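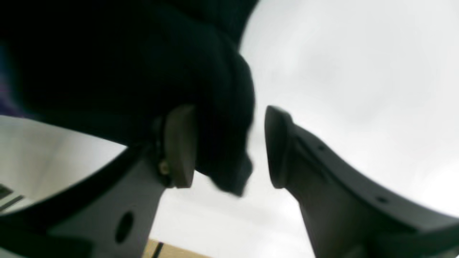 Figure 3. Black fabric item above a smooth white surface, with a small pointed flap at its lowest point.

3.2 Dark Fabrics in Household Sorting

Items of dark cloth formed a separate group in the Vilbridge laundry study. Of the 2438 items logged, more than 900 were entered by participants as black or nearly black. Folds in such cloth show only as slight changes of tone, and the outline becomes the main guide to how the item is lying (Figure 3). A corner or flap that stands out against a pale surface gives a starting point for spreading the item flat. Where black cloth lies next to navy or purple cloth, the border between the two can be hard to find by eye.

Participants in the 14 Orkanport households were asked to sort each load twice, once on a dark surface and once on a white one. They reported that the white surface made edges easier to follow but did little to help them tell the front of a garment from the back.

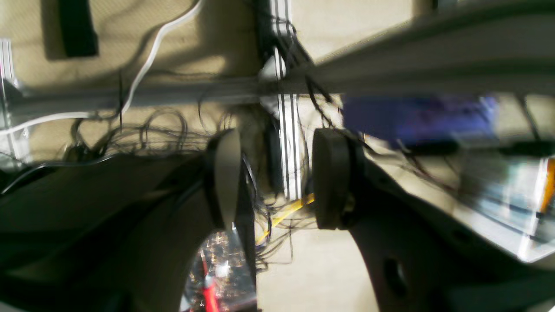
Most relied on seams and labels for that purpose, and turned the item over by hand until one of these was found. Two households kept all black items aside until the rest of the load had been folded. The sorting order was left to each household, and no time limit was set. Results for light and patterned fabrics are given in Section 3.3.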